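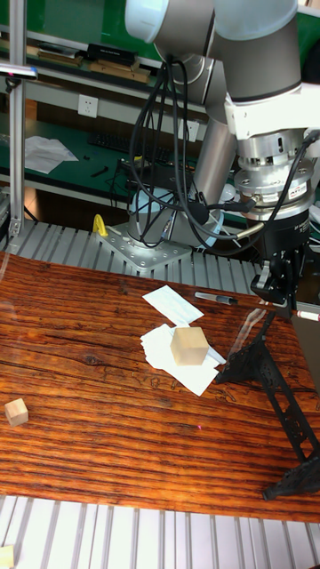

A robot arm over the wooden table at Tarkness, with paper, blocks and markers set out.

Iman Chraibi has 1744 recorded examples and wants more. Her firm, Tarkness, is betting that a learning system fed enough of them will handle small objects in places it has never seen. I have heard that bet before, usually from people raising money.

Each example is one short task, logged start to finish. On a good day in May the team kept 82. 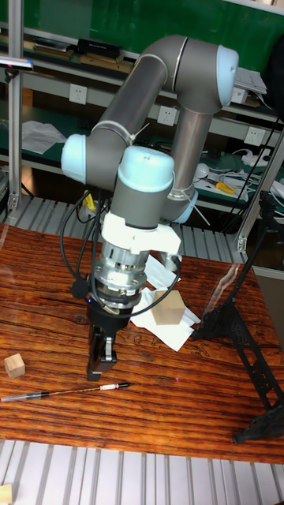 What bothers me is how much of the pile looks alike. Alina Onu, who reviews the recordings, shares the worry. "We threw out 24 last week," she says. "The question is what's in the ones we kept." Whether any of it carries over to a messy kitchen drawer, Tarkness can't yet say.

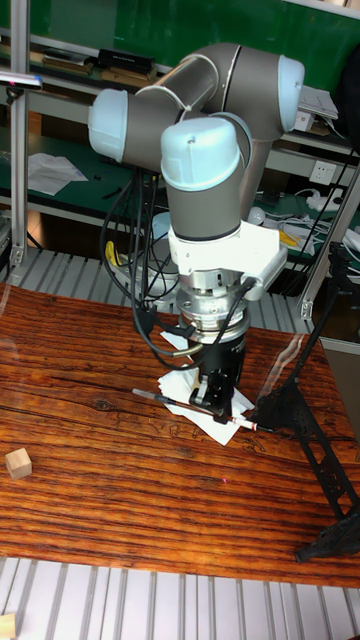

The gripper holds a pen above crumpled white paper.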